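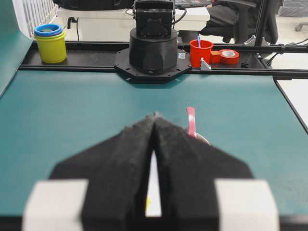 Home Visit Learn Families Schools Contact

Why Do Things Have Colors?

A reading page for young visitors to the Flerkell Science Center, Lidstead
Written by Benedetta Zuccaro, Learning Department
32 shares 3 comments

Every color that you see begins with light. In a room with no light at all, a yellow raincoat and a blue raincoat look the same. Both look black. The coats have not changed, but there is no light to carry their colors to your eyes.

Light from the Sun appears white. It is a mixture of many colors, which travel together. When sunlight passes through drops of rain, the drops bend the light and spread the colors apart, and a rainbow appears. A piece of glass with flat sides, called a prism, can do the same thing indoors.

What happens when light meets an object?

When white light lands on an object, some of the colors in the light are taken in by the object. Scientists say that these colors are absorbed. Other colors bounce off again, and scientists say that they are reflected. The reflected light is the light that reaches your eyes.

A ripe tomato absorbs most of the green and blue light that falls on it. It reflects mostly red light, and for this reason it looks red. Grass reflects more green light than red or blue. Fresh snow reflects nearly all of the colors together, so it looks white. A lump of coal absorbs nearly all of them and looks black.
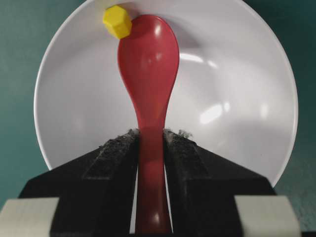

The parts of a material that decide which colors are absorbed are called pigments or dyes. People have used pigments for thousands of years. Some of the oldest came from colored earth, which was ground into powder and mixed with water or fat. Others came from plants, shells and even insects. Today many pigments are made in factories, and they are used in paint, ink, cloth and plastic.

Why are some things shiny?

A smooth surface reflects part of the light in one direction, like a mirror. This may make a small bright spot, called a highlight. On many shiny objects the highlight looks white, even when the object is a strong color. A rough surface scatters the light in many directions, so it looks dull, or matte.

Does an object always look the same color?

It does not. The light in a room makes a difference. A wall may look pale near a window and darker in the corner, although the same paint was used on all of it. Your brain is used to this. It usually tells you that the whole wall is one color, and you may not notice the change unless you look for it.

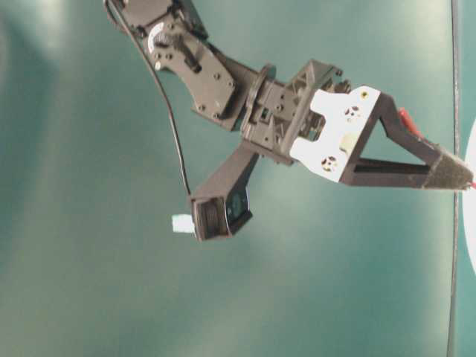
A dark gray arm and a teal-green surface. The surface looks paler in some places and deeper in others.

How do your eyes help?

At the back of each eye is a thin layer called the retina. It contains tiny cells that respond to light. The cells called cones help you to see color, and most people have 3 kinds of them. The cells called rods work well in dim light but do not show color. In the evening, when the light is fading, a red flower may look almost gray.

Try it at home

Choose a sheet of colored paper and place it beside a window in the daytime. Look at it again in the evening under a lamp. Write down the name of the color each time. Ask an adult to do the same, and compare your lists. Never look directly at the Sun.

Words to know

Absorb: to take in.
Reflect: to bounce back.
Pigment: a material that gives color to something.
Retina: the layer at the back of the eye that responds to light.

Page checked by Carmela Parisi, 8 April 2020

Share Print Back to Learn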